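Tablecloth

A tablecloth is a piece of cloth, plastic or other flexible sheet laid over a table. It protects the surface beneath, hides it, or decorates it, and in many settings does all of these at once. Tablecloths are used in homes, restaurants, offices, exhibition halls and rented function rooms. This article deals mainly with plain woven cloths for round tables and with their everyday care, including spot cleaning with a spray bottle.

Contents
1 Materials
2 Shapes and sizing
3 Use on round tables
4 Spot cleaning
5 Laundering and storage
6 Commercial supply
7 See also

Materials

Cotton and linen are the traditional materials. Both absorb liquid readily, can be washed hot and take starch well. Linen is stronger when wet than when dry and becomes softer with repeated washing, but it creases easily and needs pressing if a flat finish is wanted.

Polyester is common in rented and institutional cloths. It dries quickly, keeps its color through many washes and resists creasing. It does not absorb spills as fast as cotton, so a liquid may run across the cloth before it soaks in. Oily stains hold to polyester more firmly than to cotton and are best treated before the cloth is washed. Blends of the two fibers are sold as a compromise.

Vinyl and coated cloths are wiped instead of washed. They are usually backed with a thin fleece or nonwoven layer that keeps the sheet from sliding. Repeated folding along the same line cracks the coating.

Shapes and sizing

Tablecloths are cut square, rectangular, oval or round. The part that hangs below the edge of the table is called the drop. To find the size of cloth needed, the drop is doubled and added to the width of the table. A round table 60 inches across with a drop of 30 inches therefore takes a cloth 120 inches in diameter, which reaches the floor on a table of ordinary height.

Short drops of 6 to 12 inches are usual where people sit and work or eat, as the cloth then stays clear of the knees. Floor-length drops are used for receptions and displays. On tall bar tables, where guests stand, the cloth is either left off or replaced by a fitted stretch cover held at the foot of the base.

A hem adds weight to the edge and helps the cloth hang straight. Round cloths are harder to hem than square ones, since the edge is cut partly across the grain, and a narrow rolled or overlocked hem is the usual answer. Very large round cloths are made from two or more panels. The seams are placed toward the sides so that the middle of the table is covered by a single width.

Use on round tables

A square cloth on a round table hangs in four points, with the shortest drop midway between them. A round cloth gives an even drop all the way around and falls in soft folds. Centering is done by eye or by matching the fold lines of the cloth to the middle of the table.

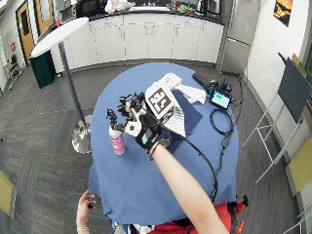
Sliding is the most frequent complaint. Smooth laminate tops give little grip, and a cloth that is pulled on one side will carry everything on it in the same direction. A felt or foam underlay, known in the trade as a silencer cloth, reduces movement, deadens the noise of objects set down and protects the top from heat. Clips and clamps at the edge are an alternative on thin tops, but they are visible and can mark the fabric. Cables laid over a clothed table should have enough slack that they do not drag the cloth when moved.

Spot cleaning

Small marks are often treated with the cloth still in place. The items needed are a trigger spray bottle, a supply of paper towels or a folded absorbent cloth, and a dry pad to go under the stain. Papers and electrical items are moved well clear before any liquid is used.

The general procedure is as follows. Solids are lifted with the edge of a spoon. Loose liquid is blotted with a paper towel, working from the outside of the mark inward. The pad is slipped beneath the cloth, and the cleaning liquid is sprayed lightly over the mark – or onto the towel, where the fabric is delicate. The area is blotted again with a clean part of the towel, and the treatment is repeated until no more color comes away. Rubbing is avoided. It spreads the stain and raises the surface fibers, leaving a dull patch that shows on dark or strongly colored cloths.

Plain water is enough for many fresh spills. Dish soap diluted in water is used for grease. Dilute white vinegar is used on coffee and tea. Bleach is not suitable for dyed cloths. Any liquid other than water is first tried on a hidden part of the hem.

A spray bottle should be labeled with its contents, and the nozzle turned to the closed position when the bottle is put away. A fine mist wets the fabric more evenly than a jet and is less likely to leave a ring as it dries. The same mist, with plain water, can be used to relax fold creases: the cloth is dampened lightly, smoothed outward from the center by hand and left to dry.

Laundering and storage

Colored cloths are washed separately for the first few washes. Cotton and linen are best ironed slightly damp, and polyester with a cool iron. Heat sets many stains, so a cloth is checked before it goes into a dryer.

Cloths in regular use may be folded, but the fold lines should be changed from time to time. Those kept for long periods are rolled on a tube. Starch is washed out before long storage, as it can attract insects and cause yellowing.

Commercial supply

Linen hire firms count stock in pieces and retire each cloth after a set number of washes or when it fails inspection. The Rastedstead firm of Ackroyd listed 569 round cloths in its November stock book, of which 378 were polyester. Its manager, Carol Pickering, set a working rule of 7 days between the return of a cloth and its next hire, to allow for washing, inspection and repair. Cloths with small holes near the hem were cut down to the next smaller size, and those past repair were sold as dust sheets.

See also

Napkin
Place mat
Silencer cloth
Table runner
Table skirt

This page was last edited on 11 Jul 2026.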